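Build the Boring Robot First 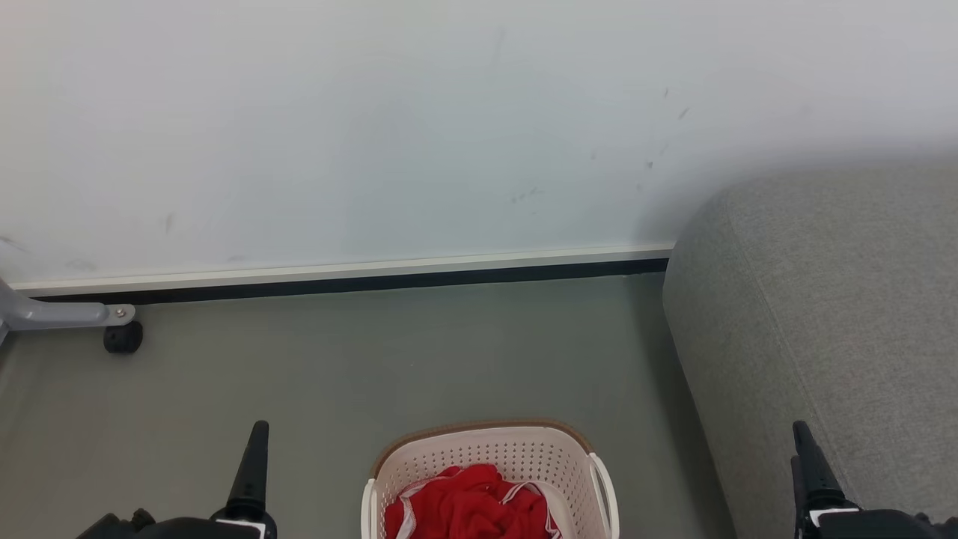 Page last changed: August, 4:40 p.m., by Bình Vũ

I have been building a two-armed laundry robot in a shared workshop since last winter. The project is called Jetura. My view, after all this time on one job, is that people who build robots at home should pick one dull chore and stay with it much longer than they want to.

The chore I picked is moving clothes in and out of a basket. A plastic basket with holes in the sides, two handles and something red in the bottom gives two grippers plenty to do. Rigid parts hold still and keep their shape. Cloth bunches up and slides, and it looks different after every touch. A garment with contrasting trim is a little easier for the software than a plain one, so I started with trim and I am in no hurry to give it up.

The pull in any shared shop is toward the demo. Somebody gets an arm to wave or pour a drink, and it goes on the wall screen for a month. I did this too. My first build, Tô, could stack cups in front of guests. It could not stack them if the table had been bumped. I spent more on it than I have spent on Jetura and I learned less, mostly how to set a table in the same place every time.

With Jetura I keep a log. It has 406 entries, one for each attempt, and most of them are failures. A typical entry reads "left finger caught in side hole, stopped." Another says "lifted by one handle, tipped." That kind of entry tells me what to fix next. Long tapered fingers are good for getting under a fold and bad around a perforated wall. I would not have guessed that from a drawing, and I had made a lot of drawings.

Money matters here as well. I have put over $4,000 into this, and the arms were the larger part of it. The basket cost next to nothing and has taught me as much. If you have a fixed amount to spend, I would hold back a fifth of it until you have run the chore for a while. I bought a wrist camera mount in the first week that I have never used.

A fair objection is that a person can empty a basket in 40 seconds and the robot can't match it. I agree. I don't expect Jetura to save me any time this year. A friend from the Stulledetti group says I should move on to dishes, where the parts are at least hard. Maybe later. Switching now would mean throwing out the log and starting again at entry one.

I also think builders should work on an ordinary floor, next to ordinary furniture. A sofa takes up room that an elbow wants. The Jota bench at our shop is level and well lit, and I still use it for wiring and for checking joints. Five good runs on it told me very little about how the arms would do beside a couch.

Next on my list is a softer pad for the fingertips.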